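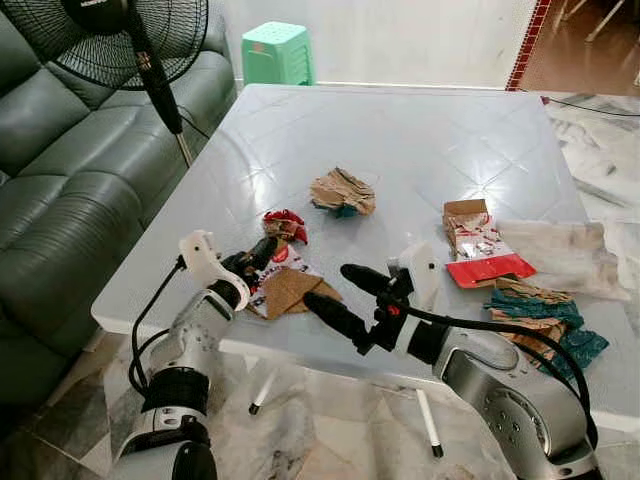

Lecture 2 - Can a machine tidy up yet?
Robots at Home and at Work, Flenberg evening course
Nov 28, 2021

Last time we talked about vacuum robots, which get by with a flat floor and a map. Now we come to the part of the subject I love most: picking things up. Clearing a table of used wrappers and packaging takes a person a minute and almost no thought, and it touches nearly every open problem in the field!

Start with the material. A mug has a shape you can store in a computer. A wad of kraft paper has whatever shape it was left in, and it changes again the moment a finger presses on it. Torn cardboard is stiff along one line and floppy along another. Thin clear plastic is worse, because depth cameras tend to look straight through it and report the tabletop underneath. A shiny tabletop adds its own trouble: the reflection of a ceiling light can look a lot like a scrap of something white.

Then comes the question of what counts as one object. If patterned paper and brown paper are tangled together, is that one grab or two? People don't decide. They scoop, see what came along, and go back for the rest. Teaching a machine to be that relaxed about it is harder than teaching it to be exact.

Two arms help a great deal. One can hold a box flap down while the other pulls, or they can squeeze a loose pile between them. The price is coordination. The arms have to stay out of each other's way, and their cables have to stay clear of the pile too - please remember cables when you do the sketch below.

Figures for discussion (from the Treromden exercise in your reader)
The Eline controller was given 823 single pieces of mixed paper and card, and it lifted 700 of them on the first try. That's about 85 percent, and I think it's wonderful. But work out what it means for a table with ten scraps on it. If every try is independent, the chance of a clean run with no misses comes to roughly one in five. So the interesting part is recovery: does the machine notice that the gripper closed on air, and does it try a different angle?

The Chin method, also in the reader, allows up to 50 retries per table. Slow, yes, but for a job that can run while you're out, slow may be fine.

So, can they do it yet? My answer for now: often, on a table, with time to spare. Trash versus not-trash is still shaky - a receipt you need and a receipt you don't are the same piece of paper.

For next time
Crumple one sheet of paper and drop it on a table. Pick it up using only thumb and forefinger, with your elbow held still. Write down where you grabbed it and why. Then do the same with a plastic bag, and sketch both grasps from above, with room for the arm and its cable.
Read the section on suction cups from the April reader. We'll argue about whether they beat fingers on flat cardboard.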